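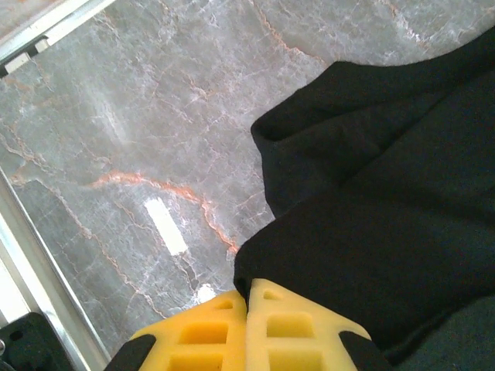
Black cloth on gray marble. Lokport, fall update.

26 November 2025

Hi everybody at the Dobos Fund,

Second update on the Lirnside Party Nights, and I've got so much to tell you that I'm just going to start with the big one. We had the October dance at the old Vasholm ballroom and it was packed! I'd been hoping for a decent crowd after the rained-out picnic (still sore about that one) and then people kept coming up the stairs in sequins and their dads' suits, and at some point I quit taking coats and went to find more cups.

The theme was "the prom you wanted." Some folks took it very seriously. There was a powder blue tux. There was a couple who'd skipped their own prom years ago and came in matching orange, and they danced every single slow song, including the ones that weren't really slow songs. We ran over by 90 minutes, which I know isn't in the plan I sent you, but the hall was fine with it and didn't bill us extra.

What didn't go so well: the food. I ordered from the place we used last year and they'd changed their menu, so we ended up with a mountain of cold pasta and hardly any of the little pies people ask for. By nine the pies were gone and the pasta was still sitting there looking at me. For the next one I'm splitting the order between two kitchens. The DJ also started late on account of a missing power cord, and we filled the gap with a singalong that was either charming or awful depending on who you ask.
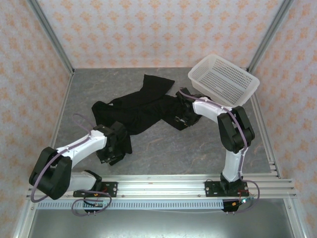
Stojan Nikolaidis wrote to me the week after that the music was too loud by the windows and there was no place to sit and talk, and that he'd have stayed until the end if there had been. He liked the singalong, though! He also asked if we could do one party that starts in the afternoon, so people who don't drive at night can come and get home before dark. I've heard the same thing from a few others, and it's going on the list. The side room at Vasholm would work for a quiet corner if we can get the key early enough to set it up.

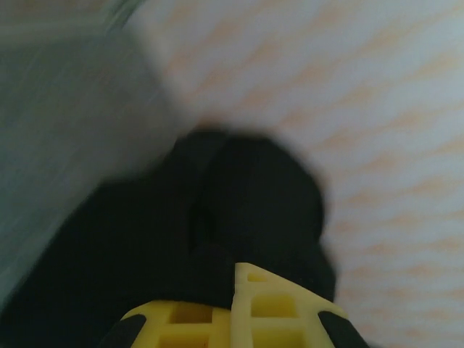

WHERE THE MONEY WENT

You gave us 1,000 dollars for hall rental and we used all of it on the October date and the deposit for the next one. Food, drinks and decorations came to 1,207, paid out of tickets and the raffle. Tickets stayed at 5 dollars like we promised. The picnic deposit did come back to us, minus a cleaning fee I'm still arguing about (we never even unfolded a table). I'll send the receipts separately once I've got that settled.

I'd like to move the decoration line over to food for the next round, if that's okay with you. We own plenty of streamers now. Let me know before I order anything.
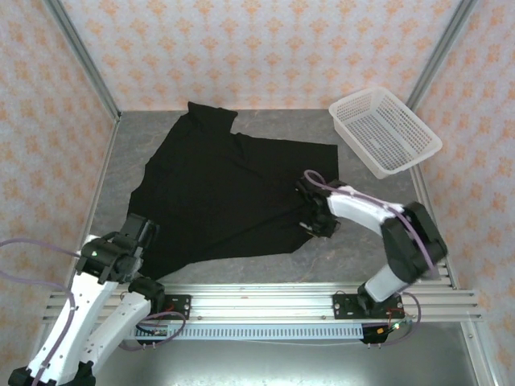

Next up is the spring party in March, and I'm going with a tea dance, early start, live trio if I can get them. Everyone gets a name card and a paper flower at the door, and there'll be real seating this time. I still need something to hand the flowers out of, and a white plastic basket with the little holes in the sides, like the one in the photo, would do the job with some ribbon threaded through. I'm also a bit taken with that pink wallpaper with the orange pattern and would love to get a backdrop in those colors for the picture corner. Invitations go out after the holidays. The trio hasn't called me back yet, so if any of you know a piano player who likes cake, send them my way!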